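# Skallow Chores

Skallow Chores is a set of robot episodes about one question we can't stop asking: can a machine do the small jobs around a house yet? Our answer for now is "some of them, slowly, on a good day" - and we think that's pretty exciting!

## What's in it

- 1,000 episodes, teleoperated, two arms, recorded from the head camera
- 685 marked as complete, the rest kept in with a failure label
- 15 chores, from folding a dish towel to peeling a plastic bag off whatever it has stuck to
- Joint positions and hand commands for both sides

Most work was done at the Ikell bench, the rest at Baloch. Lighting differs between the two, so check the `site` field before you mix them.

## How well does it work?

Our baseline policy, Flilturetti, finishes 70 percent of the towel folds. Cups and sponges go well too. Thin clear plastic is the hard one (and our favorite). It clings, it hardly shows up on camera, and the fingers have very little to feel it with. A person shakes a bag off without thinking, while the policy can spend a whole episode pinching at air.

## Known problems

Finger joints drift over long sessions. We re-zeroed them in August, and episodes from before that carry `zero=old`. Shadows from the arms fool the depth model on pale tabletops. Episode lengths vary a lot.

## Comments

**mopbucket:** Trained on the towel split only and it folded my pillowcase. Badly, but it folded it!

**tess_k:** Any plans for wet dishes?

**maintainer:** Yes, once we trust the hand seals.

Skallow project - questions go to the issue tracker - Back to top

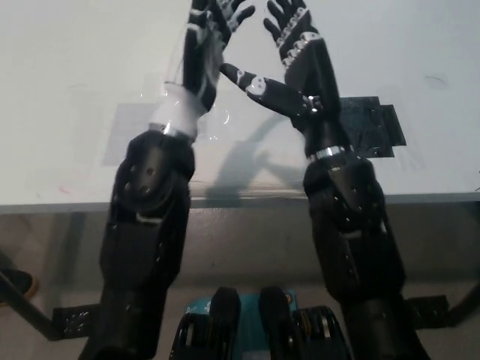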